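# 家庭用医薬品収納

**家庭用医薬品収納**(かていよういやくひんしゅうのう)とは、一般住宅において市販薬、処方薬の残り、外用剤、衛生用品などをまとめて保管する方法、およびそのために用いる容器や設備の総称である。日本では伝統的に「薬箱」または「救急箱」と呼ばれる蓋付きの箱が用いられてきたが、透明な樹脂製の箱やトレーに製品を外箱のまま並べる方式も広く見られる。

本項では、主に蓋のない透明容器を用いた収納について、容器の形状、内容物の配置、表示、点検の手順を述べる。医療機関や薬局における医薬品管理は扱わない。

## 概要

家庭で保管される医薬品は、剤形も包装もまちまちである。錠剤はPTPシートを紙箱に収めたものと瓶入りのものがあり、液剤は褐色または有色の瓶、点鼻薬や消毒剤はスプレー容器で供給されることが多い。寸法の規格は製品間で統一されておらず、仕切りの固定された箱では空きが生じやすい。

このため、内部に仕切りを持たない浅型または中型の容器を一つ用意し、紙箱は寝かせ、瓶は立てて置く方法が取られる。容器は戸棚や引き出しの中に置かれ、使用時には容器ごと卓上に取り出される。取り出しと戻しの単位が容器全体となるため、個々の製品を棚に直接並べる場合に比べ、戻し忘れが起こりにくいとされる。

## 容器

### 材質

透明容器の材料には、ポリスチレン、ポリプロピレン、PET、アクリル樹脂などが使われる。ポリスチレンは透明度が高く安価であるが、衝撃で割れやすく、アルコールを含む液剤が付着したまま放置されると細かなひびを生じることがある。ポリプロピレンはやや白く濁るものの、耐薬品性と耐衝撃性に優れる。PETは両者の中間的な性質を持つが、熱湯による洗浄には適さない。アクリル樹脂は剛性が高く外観に優れる一方、表面に擦り傷が付きやすく、消毒用エタノールでの清拭は製造者の表示に従う必要がある。

### 形状

平面形は長方形が一般的で、四隅に丸みを付けたものが多い。角の丸みは成形上の理由によるほか、粉末や紙片がたまりにくく、布で拭き取りやすいという利点がある。上端の縁をわずかに立ち上げた、あるいは外側に折り返した形状は、側壁のたわみを抑え、持ち上げる際の指掛かりとなる。

深さは、収納する瓶のうち最も背の高いものを基準に選ぶ。側壁が瓶の高さの半分に満たない場合、運搬中に瓶が縁を支点として倒れることがある。反対に深すぎる容器では、寝かせた紙箱が底に沈み、上から手を入れて取り出しにくい。

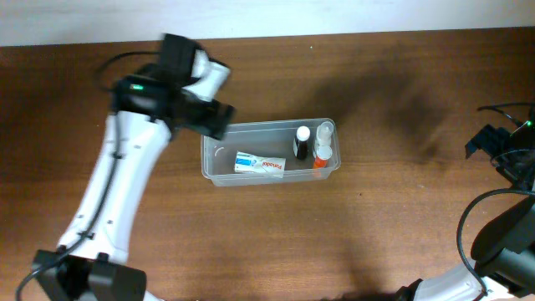 内容物の密度も深さの選択に関係する。容器の底面積に対して製品の数が少ない場合、瓶は運搬時に滑って互いに当たるため、底に薄いシリコーンシートや不織布を敷くことがある。ただし透明容器の場合、敷物を入れると底面からの視認性は失われる。高い棚に置いて下から中身を確認する使い方では、敷物を用いず、瓶の隙間を紙箱で埋める方がよい。

### 蓋の有無

蓋付きの容器は、ほこりの侵入を防ぎ、積み重ねができる。蓋のない容器は片手で出し入れでき、瓶の上端が縁から出ていても収納できる。使用頻度の高い製品を蓋なしの容器に、備蓄分を蓋付きの容器に分ける折衷的な運用もある。

いずれの場合も、単純な蓋は幼児に対する安全装置とはならない。乳幼児のいる住宅では、施錠できる戸棚に容器ごと収めるか、手の届かない高さに置く必要がある。

## 配置

### 剤形による配置

仕切りのない容器では、次の原則に従って配置されることが多い。

- 紙箱は製品名の印刷面を上に向けて寝かせる。
- 瓶は立て、背の高いものを奥、低いものを手前に置く。
- スプレー容器は立て、キャップを付けた状態で保管する。
- チューブ剤はキャップを下にして小型の筒に立てるか、外箱に入れたまま寝かせる。
- 体温計など壊れやすい器具は、瓶と直接触れない位置に置く。

紙箱を立てて並べる方式は収納効率が高いが、箱の数が減ると倒れ、瓶の転倒を招くことがある。製品の数が少ない段階では、寝かせて置く方が安定する。

### 用途による配置

剤形ではなく用途によって区分する方式では、内服薬と外用薬を左右に分けるのが基本である。点眼薬と、形状の似た外用液剤との取り違えは誤使用の典型例であり、両者を隣接させない。ペット用の薬剤、防虫剤、洗剤の類は、人の医薬品と同じ容器に入れない。

家族ごとに容器を分ける方式は、処方薬の多い世帯に向く。市販薬が中心の世帯では同じ製品が重複しやすく、期限管理の手間が増える。

### クーロ式配置

収納用品の製造者リディエ(Lidier)が透明容器「クーロ」(Kulo)の付属冊子で示した配置法は、愛好者の間で「クーロ式」と呼ばれる。容器の長辺を左右に向け、左側に紙箱、中央から右側に瓶とスプレーを置くもので、右手で瓶の首をつかみやすいことを根拠としている。左利きの使用者は左右を反転させる。

整理技術の著述家シェイン・ポマレ(Shayne Pomare)は、この配置について、容器の中央に手を入れるための空間を残すことが要点であり、左右の順序そのものは二次的であると述べている。これに対しブッパー・チュンスック(Buppha Chuensuk)は、住宅内の複数の者が同じ容器を使う場合、順序を固定しておかなければ欠品に気付きにくいとして、左右の順序を重視する立場を取る。

## 保管環境

医薬品の保管条件は製品ごとに定められており、添付文書または外箱の表示が優先される。「室温保存」と表示されたものは、日本薬局方の定義では1〜30℃で保管する。冷所保存の指定がない製品を冷蔵庫に入れると、出し入れの際に結露を生じ、錠剤の変質やラベルの剥離につながることがある。

### 光

透明容器には遮光性がない。遮光を要する液剤は褐色瓶などで供給されるが、瓶の着色は直射日光下での長期保管を想定したものではない。透明容器を卓上に出すのは使用時に限り、通常は扉のある戸棚または引き出しに収める。紙箱入りの製品は、外箱を捨てずに使用することで遮光が保たれる。

### 湿度

浴室、洗面台の下、台所の流し周辺は湿度の変動が大きく、保管場所に適さない。容器内に乾燥剤を置く場合、蓋のない容器では効果がほとんど得られない。瓶に同梱された乾燥剤の扱いは製品によって異なるため、表示に従う。

### 温度

夏季の室内では、家電製品の上や窓際の棚が30℃を超えることがある。8月に留守にする住宅では、最も温度の上がりにくい北側の部屋の低い棚に容器を移す例が見られる。ただし低い位置への移動は、子供や動物の手の届かない状態が確保される場合に限られる。

## 表示と記録

透明容器は内容物を外から確認できるが、使用期限までは読み取れないことが多い。期限は紙箱の側面または端面に印字されるため、寝かせて置くと隠れる場合がある。対策として、次のいずれかが行われる。

| 方法 | 記入する場所 | 特徴 |
|---|---|---|
| 直接記入 | 紙箱の上面 | 手間が少ない。製品名や用法を隠さないよう余白に書く |
| 丸形シール | 瓶のキャップ | 上から読める。キャップを取り違えると誤表示となる |
| 一覧表 | 容器の側面または戸棚の扉 | 全体を見渡せる。更新を忘れると実物と一致しなくなる |
| 札 | 容器の縁 | 付け替えができる。運搬時に外れやすい |

瓶の本体ラベルに直接書き込むことは、用量や注意事項の判読を妨げるため避けられる。開封日が必要なものは、点眼薬、点鼻薬、液剤など、開封後の使用期間が未開封時の期限より短い製品である。

プライヤー(Pryor)社の記録用紙2718番は、製品名、剤形、期限、開封日、残量の五欄からなる家庭用の様式で、一冊200行である。残量欄には数値を書かず、「多」「半」「少」の三段階で記す。錠剤を数える手間を省くためとされるが、服薬数の管理が必要な処方薬には適さない。

## 点検と清掃

点検の間隔に定まった基準はないが、年2回の実施が一般的な目安とされる。手順は以下のとおりである。

1. 容器を平らな机の上に置き、内容物をすべて取り出す。
2. 期限を確認し、切れたもの、表示が読めないものを分ける。
3. 外箱と中身が一致しているかを確認する。
4. 容器を中性洗剤で洗い、完全に乾かす。
5. 瓶の外側に付着した液を拭き取る。
6. 決めた配置に従って戻し、一覧表を更新する。

木製の天板の上で作業を行う場合は、液剤の瓶の下に紙または布を敷く。シロップ剤は糖分を含み、乾くと固着する。エタノールを含む製剤は、塗装の種類によって天板の光沢を損なうことがある。

期限切れの医薬品の廃棄方法は自治体により異なる。錠剤は中身を取り出して紙に包み、液剤は紙や布に吸わせて可燃ごみとする例が多い。下水への廃棄は避ける。スプレー容器のうち、噴射剤を用いる缶と手動ポンプ式の樹脂容器とでは分別区分が異なるため、容器の表示を確認する。

## 薬箱との比較

木製の薬箱は遮光性に優れ、引き出しによる区分を備えたものもある。重量があるため転倒しにくい反面、洗浄ができず、こぼれた液剤が木地に染み込む。内容物は蓋や引き出しを開けるまで見えない。

透明容器は洗浄でき、補充の要否を外から判断できる。軽量であるため持ち運びに適するが、遮光と施錠は設置場所に依存する。フロルトゥーラ(Floltura)の収納箱は、木製の外箱に透明な内箱を差し込む二重構造を取り、普段は外箱に収め、使用時に内箱のみを引き出す。内箱の耐荷重は1000グラムである。

## 関連項目

- 救急箱
- 配置薬
- 使用期限
- お薬手帳
- 整理収納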